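Zustgate War Damage Register

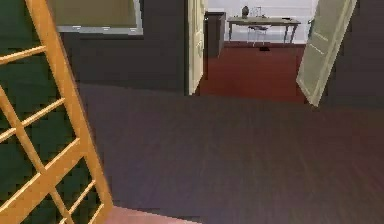 What was the Zustgate War Damage Register?
It was the list on which civilians in the town of Skirkby recorded homes, belongings and relatives lost in the wartime shelling of the Zustgate district, in the hope of being compensated. It was later used as evidence by the inquiry that decided most of their claims.

The Zustgate War Damage Register, usually called the Register and in Skirkby often called other things, is a set of handwritten ledgers covering civilian losses in the old riverside quarter of Zustgate. It was opened while the shelling was still going on, which showed either great foresight or great pessimism on the part of the town clerk's office. The ledgers are held at Agyeman Hall in Skirkby.

Background

Zustgate lies on the low bank of the Lumell, between the town proper and the railway bridge. The bridge was the target. It was hit twice in the whole of the war and never closed for longer than a night, while the streets beside it were struck repeatedly. More than 600 households had left the district by December of the first winter. Those who stayed lived mainly in cellars and fetched water from the Lumell after dark.

The town council announced that all losses would be made good "in due course". No date was attached to this promise, and later councils treated the omission as its most valuable feature.

Compilation

Entries were taken at a desk in the market building by clerks who normally dealt with stall licences. They used the forms they had. For this reason the early pages ask each claimant for a pitch number and whether live poultry would be kept, and a fair number of people, anxious to leave nothing blank, answered.

Claimants gave an address, a list of what had been destroyed and the name of a witness. The witness could not be a relative or live in the same street. In a district where people had largely married their neighbours, this caused difficulty, and the rule was dropped after a delegation of claimants sat down in the council chamber and declined to go home, several of them having no home to go to.

Deaths and injuries were entered in a separate ledger with a grey cover. It is much shorter than the others and is written in one hand throughout. The entries give a name, an age, a street and sometimes the errand the person was on: bread, water, a visit to a sister. The clerks added no remarks to it, though they added plenty elsewhere.

Disuse and rediscovery

Payments began soon after the war and stopped almost as quickly, when the council found that its compensation fund had been spent on the bridge. The ledgers were moved to Agyeman Hall and shelved among the drainage records, where they were perfectly safe and entirely out of reach. Letters asking after them received the reply that the matter was being looked into.

They came to light in 2000, when the drainage records were wanted for a lawsuit about drains. Part of one property ledger had been damaged by damp. The grey ledger was complete.

The Lumell Inquiry

The discovery led to the Lumell Inquiry, which sat at Skirkby to consider claims left unpaid. It had 5 members and heard evidence from survivors and their children. Much of its first session was given over to whether a claim could be inherited, and part of its second to whether the first session had been properly minuted.

The inquiry accepted 198 claims. Awards were modest, and several recipients pointed out that the sum would not have replaced the furniture, let alone the house. The inquiry's report also recommended a written apology from the council. This was issued after some delay, addressed to "the occupier".

The treatment of the grey ledger was more contentious. Under the original scheme, a destroyed wardrobe could be compensated and a death could not, as the council had never agreed a scale. The inquiry called this arrangement indefensible and created a single payment for bereaved families. Critics objected that it came too late for nearly all the parents and widows named in the ledger.

Access

A transcription of the property ledgers was opened to readers in March 2020. The grey ledger may be seen by appointment, and relatives may ask for a copy of an entry free of charge. The stall licence questions have been kept in the transcription, along with the answers. Most claimants did not intend to keep poultry.

See also

Skirkby railway bridge
Agyeman Hall
Lumell drainage dispute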